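Care of light wooden desk tops

Notes compiled by Zanele Mtshali for the Stedon workshop pages. Revised July 14, 2001.

Clearing and dusting

Lift items off the desk. Dragging a lamp base or a monitor foot across the grain leaves fine scratches which show on pale finishes as grey lines. Dust with a dry cotton cloth, folded twice, working along the grain from the back edge to the front. Shake the cloth outdoors and refold to a clean face halfway through.

Washing

Use 700 ml of lukewarm water with one teaspoon of washing-up liquid. Wring the cloth until it no longer drips. Wipe one half of the top, dry it, then do the other half. Do not spray liquid directly on to the surface. It collects along the front edge and lifts the finish there first.

Checking the finish

Look across the top at a low angle with the light overhead. A sound finish gives a faint, even sheen and the grain stays clear beneath it. Dull patches are normally polish residue or wear. Wipe the patch with a cloth dampened with white spirit, with the window open, and leave it for ten minutes. Residue will have gone. Wear will look the same as before.

Grain on a pale top is low in contrast, and curved or oval figures in it are easily taken for ring marks. A figure in the grain runs into the lines on either side of it.
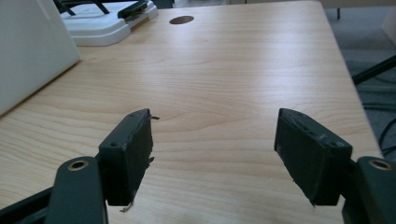
Ring marks

1. Rub a white ring with a dry cloth and a little paste wax, along the grain. Grerner clear wax is suitable. Avoid tinted waxes on beech, birch or ash.
2. If the ring remains after two applications, use 0000 wire wool with the same wax and very light pressure.
3. Black rings have gone through the finish. Wax will not shift them, and the area has to be stripped.

Sanding and refinishing

Start at 222 grit (the Moncrieff sheets are numbered this way; any 220 will do) and finish at 600 between coats. Use a cork block. Keep the block flat when approaching a straight edge, and stop before it tips over. Two thin coats of Sernex satin varnish, a day apart. Leave the desk clear for a week before putting anything heavy back on it.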